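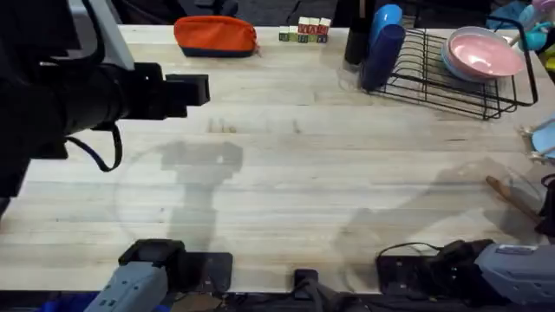 Lernumton Home Forum › Kitchens and Dining › Surfaces

Butcher block table, faint stains, am I a bad owner or a normal one

Page 1 of 1

grainofsalt_rm
Posted December 27, 2022
We bought a butcher block table in June, secondhand, from a couple who were moving to a place with carpet in the kitchen (I have thoughts, but it's their life). Light wood, long planks, very handsome. It has since become the place where everything in the house goes to retire. Dish rack, cups, bowls, the kids' alphabet blocks, a zip pouch that has been on there so long I've stopped wondering what's in it.

The wood now has faint stains and a few small dark marks. My husband says this is character. My mother-in-law says this is what happens. Two questions:

1. Do I sand the whole thing or only the marks?
2. Does a dish rack belong on bare wood at all, or have I been committing a crime six feet from a perfectly good counter?

Ratree Meesuk

planksinatra
Member
Your husband and your mother-in-law are saying the same thing in different tones.

Don't sand only the marks. You'll get little dips, and every time the light comes in low you will see them, and then you'll be back here with a thread called "dips." Sand the whole top or leave it alone.

Nimwood_Nattawut
Member
Small dark marks near a dish rack make me think of iron and water. If the rack has bare metal feet or the coating has worn through underneath, a damp foot sitting on wood will leave a black dot. Oak is the worst for it but maple will do it too. Pick the rack up and look at the feet.

For the rest of it, I'd start at 120, go to 180, finish at 220, always with the grain. Wipe it down with a damp cloth before the last pass so the fibers stand up, let it dry, then knock them back. Oil after. Don't start at 60 unless you're angry at it.

Nattawut Sitthichai

grainofsalt_rm
Looked at the feet. Black wire, coating gone on two of them, rusty as a shipwreck. So that's me told.

tealandtired
Member
Hard disagree on sanding at all. It's a table. You've got bowls drying on it and alphabet blocks at the back. You sand it in January, somebody parks a wet cup on it before the oil has cured, and you have spent a weekend making one large stain out of several small ones.

Mine has a ring on it from 20 years ago. I know whose cup it was. We don't speak but I kept the ring.

planksinatra
Member
"I know whose cup it was" is the most ominous sentence ever posted in Surfaces.

Nimwood_Nattawut
Member
@tealandtired nobody's making her do it. She asked how.

tealandtired
Member
She asked if. Read the title.

grainofsalt_rm
I asked both, in fairness to you two. I'm a complicated woman.

What about oxalic acid for the dark spots? The man at the hardware store brought it up in the voice people use for bears.

Nimwood_Nattawut
Member
It works on iron stains and does very little for anything else. Strip the oil off first or it won't get in. Gloves, glasses, windows open, kids somewhere else, and don't sand afterward until you've rinsed it properly, because the dried crystals are nasty to breathe. Follow the label. Then rinse it again. And on a table where kids play and dishes dry I would want to rinse it a third time, which is why for a couple of small dots I personally wouldn't bother.

Try lemon juice and salt on one of them first. It's weaker and slower but the worst case is a table that smells like a fish dinner.

bowlcut_
New Member
Can I ask a rack question in here or is this strictly wood

How do you people stack bowls in a wire rack? Mine has slots for plates, and the bowls won't stand up in slots, so I nest them one on top of the other facing up, and then the top one collects water like a birdbath.

planksinatra
Member
Face down. Always face down.

bowlcut_
New Member
They slide off face down.

planksinatra
Member
Then you have the wrong bowls.

tealandtired
Member
He says this to everyone. He told me I had the wrong spoons.

@bowlcut_ lean each one against the wires at an angle, rim down, don't nest them. If you only have two, it's easy. If you have more than two, dry them with a towel like your grandmother did and get on with your life. Cups the same. A cup propped on a tilt dries fine as long as air gets under it. A cup standing upright on the table is just a cup waiting for a job.

grainofsalt_rm
I feel seen by the cup remark and would like it withdrawn.

ista_from_the_attic
Member
Alternative view: the rack is the problem, get it off the table. I put an Ista tray under mine for a while (low lip, spout at one end, goes to the sink). Only it has to sit next to the sink for that to mean anything. On a table across the room it's a shallow pond.

Now I use a towel, folded once, and it gets hung up every night. Ugly. Table's fine.

Nimwood_Nattawut
Member
A towel left under a rack is worse than no towel, for the record. Wet cloth against wood for twelve hours will do more than a rack foot ever did.

ista_from_the_attic
Member
I said it gets hung up every night.

Nimwood_Nattawut
Member
You did. I'm telling the other people.

planksinatra
Member
What other people

radu_rack_guy
Member
Hello, other people here. I have the Radu rack, the wire one with the rubber boots on the feet. The boots fall off. You can get vinyl caps for wire ends in a bag of 300, which is 296 more than anyone needs, and they hold better than the originals. Measure the wire first. I did not measure the wire first, so I now own a second bag of 300.

grainofsalt_rm
Are you offering me vinyl caps

radu_rack_guy
Member
I'm offering everyone vinyl caps.

grainofsalt_rm
Update for those keeping score. Cleaned the rust off the feet, put caps on all four (thank you Radu guy, the envelope arrived, you did not need to send 20). Lemon and salt on the worst spot, left it, wiped, did it again. It went from black to a sort of tea color. I can live with tea.

Leaving the faint stains alone for now. I've oiled the half that doesn't have things on it and will do the other half once I've found somewhere for the things. The blocks have been moved to a basket twice and have come back twice.

tealandtired
Member
So no sanding.

Nimwood_Nattawut
Member
Don't oil half a table. You'll get a line down the middle.

grainofsalt_rm
There is a line down the middle.

planksinatra
Member
What was in the pouch?

grainofsalt_rm
Another, smaller pouch. I put it back.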